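4.2 What we found when we looked at permission prompts

I should say at the start of this section that I went in expecting the browsers to be the weak spot. Most of the earlier work I'd read was about holes in the browser itself, and I had more or less drafted the paper in my head along those lines. Then the March logs came in and I had to throw most of that away (sorry, Rocío, who had already typed it up).

We tested 12 web apps, all of which ask for the microphone at some point, and we recorded every prompt they put up over the test period. That gave us 3,784 prompts. For each one we noted which page asked, whether the user had clicked anything first, and how long the permission hung around afterwards. The last part was the fiddly bit. Browsers don't all store this in the same way, and Vilier, the logging tool we'd built for the job, kept writing the expiry time in local time on one machine and in UTC on the other. If you are repeating this, check your clocks before anything else.
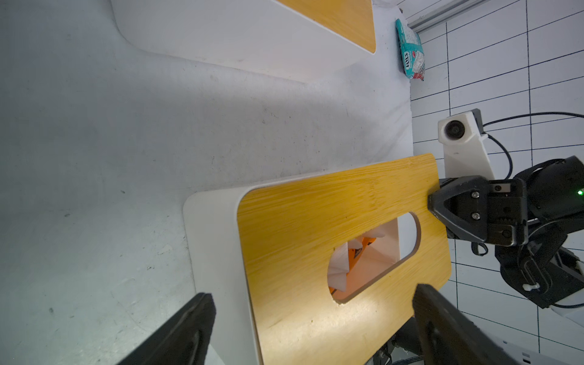 Figure 3. Gripper holding the lid of a tissue box, wrist camera view.

Now, the permissions. The pattern I kept seeing was what I've been calling a stale grant: you say yes once, to one page, for one call, and the yes stays there long after you've forgotten it. Trorberg was the worst for this in our set. Its meeting page asks for the microphone when you join, fair enough, but the grant covers everything on the same address, including the help pages and an old feedback form that loads a script from somewhere else entirely. I spent a whole afternoon on that form! Anyone who could change that outside script could, in principle, switch the microphone on without a new prompt. We told the developers on 2022-03-11 and held this section back until they had moved the form to its own address.
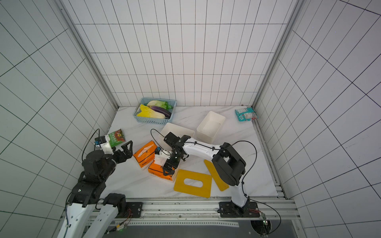 Enura did rather better, mostly through being a bit annoying. It asks again every time the tab is reopened, and people complain about that, but it meant we never once found a grant left lying around. Hou sits in the middle. It forgets the grant when the browser is closed, only a lot of people never close the browser (I certainly don't), so the tidy-up step hardly ever runs. Of the 91 sessions we logged on Hou, 9 still had a live grant from an earlier call when the next one started. That's a smaller share than I'd feared, though I wouldn't want to be in one of those sessions.

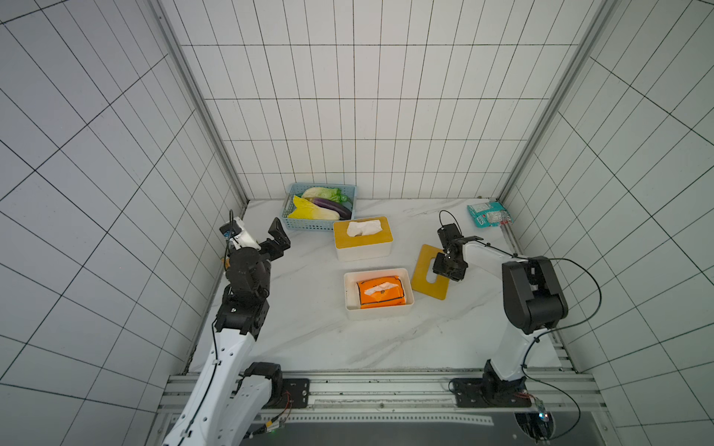

Rocío Cifuentes thought I was being too soft on Hou here. Her point, written in the margin of the second draft, was that a session count hides how long each grant had been open, and that one grant left for a fortnight matters more than several left for an hour. I agree with her, and we've added the lengths to the appendix, but I've kept the count in this section so it lines up with the table in 4.1.

We also tried to see whether users noticed the little recording icon in the tab. I don't want to lean on this much. We only asked people afterwards, and everyone says they noticed when you ask them like that.

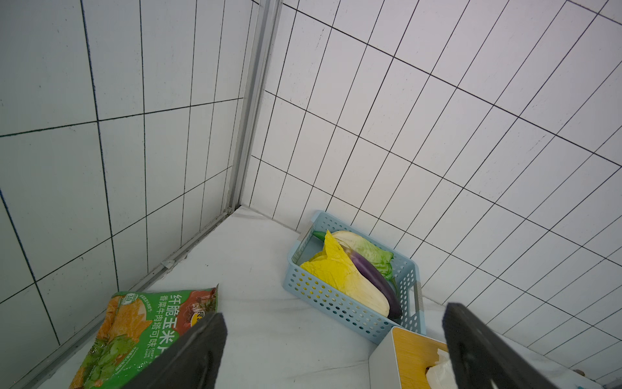

The other thing I'd like to look at properly is embedded pages, where one site sits inside another and borrows its permissions. Vilier can see the prompt but can't always tell which of the two pages set it off, so for now those cases are marked "unclear" in the data and left out of the comparison between apps. Section 4.3 goes through how we sorted them.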